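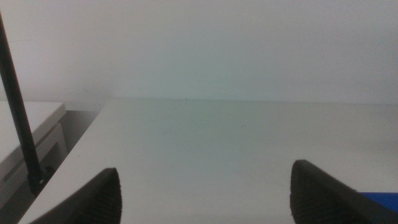 White table, pale wall.

Search this site
Enter keywords
Go

The master tape of Travinano ran at 17 minutes a side. Noura Matar had cut the transfer at half speed, with the azimuth set by ear, and on Friday she played it back for Bello Ogundipe, who had written the bass part and did not remember it.

"Track 8," he said. "That's a B flat."

"It's an A. The machine ran fast in the studio. I corrected it."

He listened again. The hum sat at 60 cycles, where it should. The horns came in two bars later, flatter and slower than on the record he had been signing since he was a young man.

"Crisanto sang it in B flat for years," he said.

"He sang it to match the record."

Bello asked for the pressed version. She put it on – side 2, a clean copy – and he hummed the line under it, a half step low, without noticing. Noura wrote the pitch on the box label in pencil and threaded the next reel.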